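Small Boat Electronics, evening class
Session 4: Radio range and why your aerial matters more than your radio

Right, last week we got as far as switching the set on, and I promised we'd talk about how far the thing will reach. Marine VHF goes more or less in a straight line, so the curve of the earth is what stops you. A 25 watt set won't bend round the horizon any better than a 1 watt handheld!

The sum to learn (please do learn it, I use it all the time): take the square root of your aerial height in metres, multiply by 2.2, and you have the distance to your radio horizon in nautical miles. Do the same for the other boat and add the two together. So with an aerial at 9 metres you get 6.6 miles, and a friend with one at 4 metres gets 4.4. That's 11 miles between you, on a good day with decent connectors.

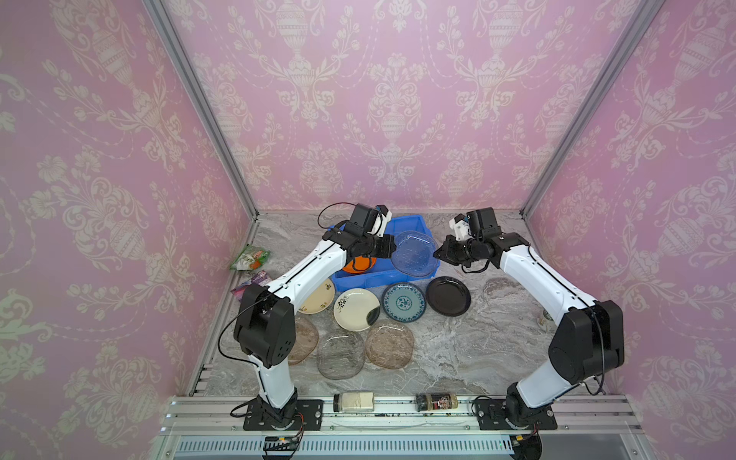
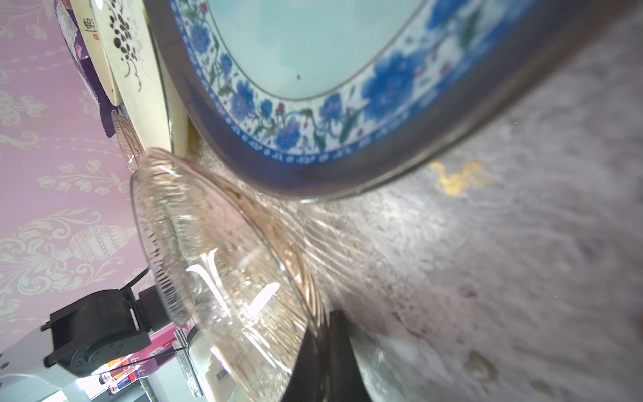
Page last changed: Saturday, November 30, 2024 (T. Eshun)

Now, cable. When I rewired Ametepe in April I found the old owner had run thin coax all the way up the mast, with a join in the bilge wrapped in tape. You lose half your power for every 3 dB of loss, and thin cable eats that up quickly on a long run. Buy the thicker stuff, keep joins out of the wet and put a drip loop where it comes through the deck.

Before next time, please:
- work out the range from your own boat to a shore aerial 400 metres up (it's a nice big answer)
- look at your aerial plug and bring me a note of its condition, green fluff included
- read handout 3 again if squelch still feels like witchcraft

Next session is satellite messengers and what they're good for once you're out past Kovton and the VHF has gone quiet. Bring a pencil and your calculators.

Theophilus Eshun, Maltville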